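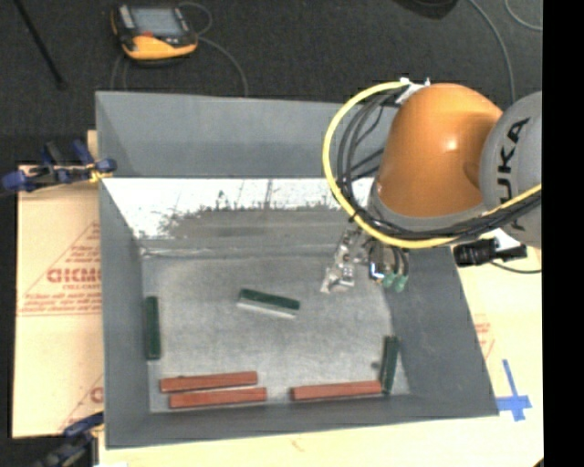

**How much should we set aside for spares on a second-hand bin picking cell?**

Put aside 9 per cent of the purchase price for the first year, and look at the number again once you've got your own fault log.

---

**torqueandtea** wrote:

Those two lines are from the notes I inherited with this job, and they're all the guidance I've got. We're a small shop doing moulded parts, one shift, and I have to put a capital request in by March. One arm, one gripper, one camera, picking rectangular blocks out of a tray. Is 9 per cent sensible, or did somebody make it up?

---

**Kamran Ghaffari** wrote:

It's fine for the arm. It's low for everything hanging off the arm. Our cell at Brorkmont has needed nothing on the robot itself except a battery and grease, but we've replaced the cable dress pack twice and I've lost count of the gripper fingers. Budget those as consumables, on a separate line, or finance will treat each one as a breakdown.

Also ask the seller whether the teach pendant is included. Ours was listed as "available" and then quoted as an extra.

---

**viten_maint** wrote:

Disagree with splitting it out. If you give finance two lines they'll cut one. I'd put a single figure of $9,000 on a job that size and manage it myself.

The bigger hole in most of these requests is integration. People price the arm and the camera, then find 55 hours of somebody's time went into calibration and tray changes. That's wages, and it's never in the request.

---

**torqueandtea** wrote:

We did have hours in there, but only 20. I'll lift it. Does the tray matter much? I was going to have our own fabricator fold one up with sloped sides.

---

**Kamran Ghaffari** wrote:

Sloped sides are good, the parts slide back towards the middle. Go for a dull finish. Shiny metal gave our camera grief near the walls. And make the tray removable but repeatable. Clamps are OK while you're trialling, then dowel it.

@viten_maint we've kept two lines for years and never had one cut. Depends who you report to, I suppose.

---

**viten_maint** wrote:

Must be nice.

---

**clusum_dave** wrote:

Before you buy anything, hire one. We had a cell in for a month with our own parts, did 1,000 picks on each part number and wrote down every miss. Two of our parts were hopeless, dark green on a dark liner. A new liner fixed one and we still do the other by hand. Cheaper to learn that on a hire agreement.

If you can't get a month, even 100 picks per part will show you the bad ones.

---

**torqueandtea** wrote:

Hadn't thought of hire. Would the dealer take it off the purchase price?

---

**clusum_dave** wrote:

Ours took off half. Get it in writing before the truck turns up – the bloke we dealt with had left by the time we wanted to buy.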